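Moving a small library into a temporary building, how did you do it?
Forum: Small Libraries and Reading Rooms
November 2025

shelfend
OK so our town library, Clarkach, has to be out of the old building before the boiler work starts, and I've been handed the job of planning the move. We're going three blocks over to the Falum annex. It's 261 shelves of books, plus the local history stuff, which I'm scared to even breathe on. The quote from the moving company made my boss go very quiet.

My plan is to box everything in call number order and label each box on the short end. Is that dumb? I've moved apartments a bunch of times but never anything that had to come out the other side in order!
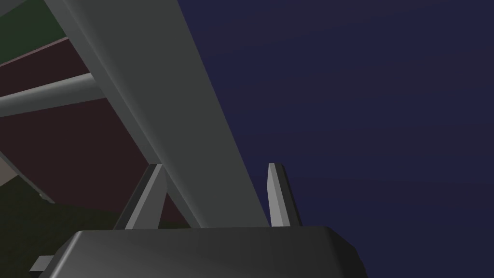
The other thing is the catalog. Do we mark everything as unavailable for the whole stretch, or leave it and just turn off holds? Our patrons get really cranky about holds.

pagecount_6
Not dumb, but please don't box. We boxed at Bielecka and I still have dreams about packing tape. Boxes get stacked, stacks get shuffled, and then you've got the 600s sitting under the 200s and everybody's lifting twice. Go with carts. Load left to right, top to bottom, number each cart, done.

oldstacks
Have to disagree with pagecount. Carts are great inside one building. Three blocks of sidewalk with curb cuts is a different animal, and you'd need a truck with a lift gate anyway. We used small boxes (the liquor store kind, free) and it went fine. Nothing over a foot long or people hurt their backs.

pagecount_6
Sure, but you had 80 shelves, didn't you? I remember your thread. At 261 I'd pay for the lift gate and call it money well spent.

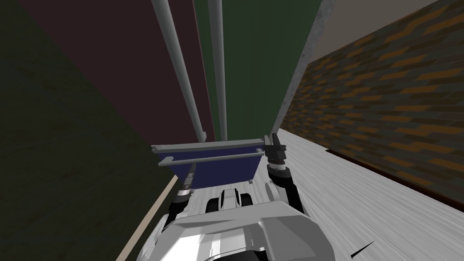 Weeding first is what saved us, whichever way you carry the stuff. We pulled old travel guides and tax books for a month before anything moved, and it took 6 full ranges off the job. For the discards you don't need proper book carts at all, a boxy blue one with sides and a rail to push by is plenty, because order doesn't matter for those. Keep the real book trucks for what's going back on a shelf.

shelfend
Weeding is a touchy word here. The last time somebody weeded, a guy found his donated Westerns in the sale bin and wrote to the paper. But yeah, the travel guides can go. I saw one for a country that isn't a country anymore.

quietcorner
Measure the new shelves before you do anything else!! Ours were an inch shallower than the old ones, and all the art books stuck out. Also leave empty space at the end of each shelf in your plan. You'll want it when returns come in.

On holds, we shut them off and extended every due date past the reopening. That kept a ton of books out of the building, so we never had to carry them.

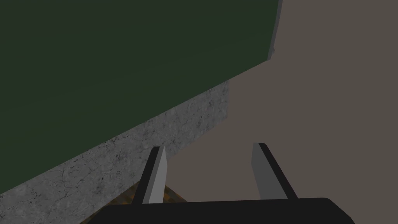 Gripper seen from behind, fingers pointing up

oldstacks
Seconding the due dates thing. We told people to take as many as they wanted and they loved it. One family went home with a whole shelf of picture books.

shelfend
Oh I love that. OK, so due dates extended, holds off, weed the travel guides quietly. Still torn on boxes. What about local history, would you let movers touch it?

pagecount_6
No. Staff only, flat archival boxes, your own car if you have to, and write down what's in each one as it leaves. We used the Flatance spreadsheet for that and it was ugly but it worked.

oldstacks
Agree with pagecount for once — make two copies of the list, and keep one at the old building until the last box is checked in.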